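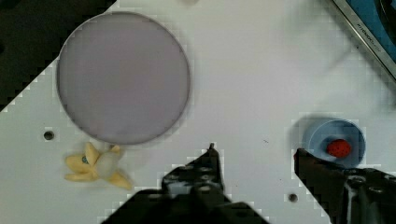 How long does it take for sourdough bread to go stale compared with ordinary white bread?

In our tests the sourdough stayed pleasant to eat for two days longer, provided it was kept in a paper bag inside a closed bread bin.

Keeping Bread Fresh: project report
Arif Fakir and Shahram Zarei

Why we chose this

Both of us grew up in homes where bread was bought every morning and the leftovers were hard by supper, so we already had strong (and completely opposite!) opinions about storage. Arif's family swears by the fridge. Shahram's grandmother would not allow bread anywhere near one. When our food science tutor asked for a project on shelf life, we had our subject before we left the room.

The reading we did first was fascinating. Staling sounds like drying out, but a loaf sealed in plastic goes stale as well, with all its water still inside. When bread is baked, the starch takes up water and swells. As the loaf cools, the starch slowly goes back to a more ordered form and the crumb turns firm. This is called retrogradation, and it happens fastest at fridge temperatures, which was good news for Shahram's grandmother.

What we did

We baked two kinds of loaf in June, both using 500 g of strong white flour. The plain loaf was raised with dried yeast. The sourdough used a starter from the Pietrzak bakery, who were very generous with their time and let us ask far too many questions before their morning rush. Everything went in at 220 °C, and we let the loaves cool fully on a rack before cutting them up, which took a lot of willpower.
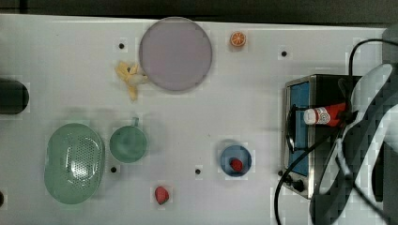
The pieces were then stored in four ways: paper bag in a bread bin, sealed plastic bag, fridge and freezer. Each day we pressed a slice under the same small weight and measured how far it sank. We also asked 14 people from our year to taste a square of each and score it from "lovely" to "toast only". Frozen slices were thawed at room temperature first.

What we found

The fridge did badly from the start. Plain bread kept there was firmer after one night than bread from the bin, and the tasters spotted it straight away. Arif has accepted this, though his mother has not.

Plastic kept the crumb soft but ruined the crust, which went leathery on both loaves. It was also where we first saw mould, on the plain loaf. The sourdough held out longer, and we think the acids in it deserve the credit, although we had no way of measuring acidity until the last week, so we can't prove it.

The freezer was the real winner! Several tasters could not tell thawed slices from fresh ones, and one was quite sure we had swapped the labels. We checked, and we hadn't.

Problems and next steps

Our second batch of plain loaves came out denser than the first, probably from a colder kitchen, so the firmness results for that batch start from a different point. We have kept them in the tables but marked them separately. Next time we would love to try rye, and to find out how much a stale slice recovers when it is warmed. Shahram has already started on that one at home, with butter.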